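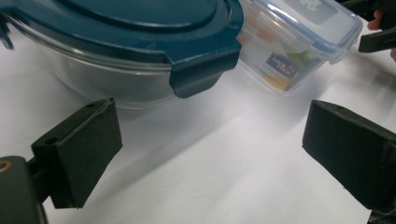 Food containers with snap-down lids.

Registration Drift
Short fiction | October | By the night desk

The press began to drift at 2:10 a.m., on the third roll of the Gondal job.

The operator saw it first on the inspection monitor. The cyan plane was landing low against the black by a hair, then by two. The job was a jam label, four colors and a varnish, with a thin keyline around the fruit that showed every error. She slowed the web to half speed. The cyan stayed low. She brought it back up to full speed and the cyan stayed low by the same amount, which ruled out the encoder.

She opened the log. The Wivix controller recorded an entry every 3,085 impressions, and each entry gave web tension, head temperature, supply pressure and a correction value for each color. Tension was flat. Temperature was flat. Supply pressure had a small ripple in it, within tolerance. The correction value for cyan was zero, and had been zero since the start of the shift.

A correction value was never zero. On a good night it wandered between one and four microns either way.

She called the service line at Trindlow and reached the overnight technician. He asked for the serial number, then the firmware version, then whether she had cleaned the head.

"At midnight. Two wipes and a purge."

"Nozzle check?"

"Clean."

"Then it's the camera that reads the marks. It can't see the cyan mark, so it reports no error."

"It sees the other marks."

"Read me the last entry where the value isn't zero."

She scrolled. The log went back to the day the press was installed. She passed the previous shift, the previous week, the summer. Black moved, magenta moved, yellow moved. Cyan was zero all the way down. She told him so, and heard him typing.

"That would mean it has never corrected cyan," he said.

"It has held register for five years."

"Then somebody was doing it by hand."

There was a manual trim wheel on the side of the cyan station, behind a hinged cover. The training binder said it was for setup only. She put the phone on the console and opened the cover. The wheel was worn bright on one side, in the width of a thumb.

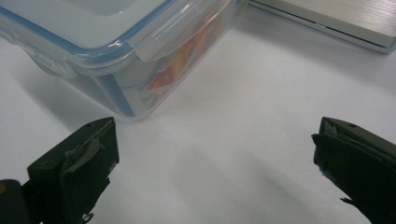
The wheel

She had worked opposite the same man for most of those five years. She had the nights and he had the days, and they met for the length of a handover, when he gave her the roll count and the ink levels. He had retired at the end of September. In the last week he had stood beside the cyan station a good deal, and she had taken it for sentiment.

It did not explain the nights. He had not been there for the nights.

She laid her thumb in the worn place. It fit. She turned the wheel one click toward the drive side and watched the monitor. The cyan came up and sat inside the keyline.

"It's in," she said.

"Did you adjust it?"

"One click."

"Have you done that before?"

She considered the question. She thought of the walk she made along the press at the top of each roll, left hand on the rail, right hand along the covers. She had made it so often that she could not have listed what she touched. Tonight she had skipped it. The Fellum rewinder had thrown a splice alarm at the end of roll two, and she had gone around the other side to clear it.

"I think so," she said.

The technician said he would open a ticket for the mark camera and have a part sent. She asked how long the replacement would take to fit. He said under an hour, and that after that the trim wheel should be left alone.

She marked the bad length on the roll and wrote 2,546 labels in the waste column. Under cause she wrote "operator," then went back along the press with her right hand on the covers and started roll four.

Comments (3)

webwidth: We ran a line with a dead sensor for a whole winter. The waste column is right, that is how it gets written up.

plate_and_proof: Would the controller not throw a fault on a missing mark? Ours stops the web. Good story otherwise.

halfspeed: I wanted to know if she lets them fit the part.

Contact the editors | Copyright the authors | Back to top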